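Your questions about the new robot stations at Larell

Is anybody losing their job over this?
No, and we're glad so many of you came right out and asked! All 65 people on the assembly floor are staying, though some of the day will feel different, and we know that takes getting used to.

So what will I be doing instead?
Mostly the parts of the work that need a good eye. The robots take over the reaching and holding that has been so hard on everyone's wrists, and you'll check fit, sort out odd pieces and decide when a panel goes back. Look at the screws and the recess around the bar first, and take all the time you need.
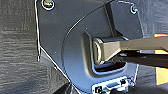

Will I get training?
You will! Everyone gets 2 paid sessions with Nhung Hồ, starting in June, and you're welcome to sit in on another group's if you'd like a second go.

What if a station stops during my shift?
Press the hold button, step back and call the Callach desk at extension 468. A stopped station never counts against you or your team, so please don't try to rush it.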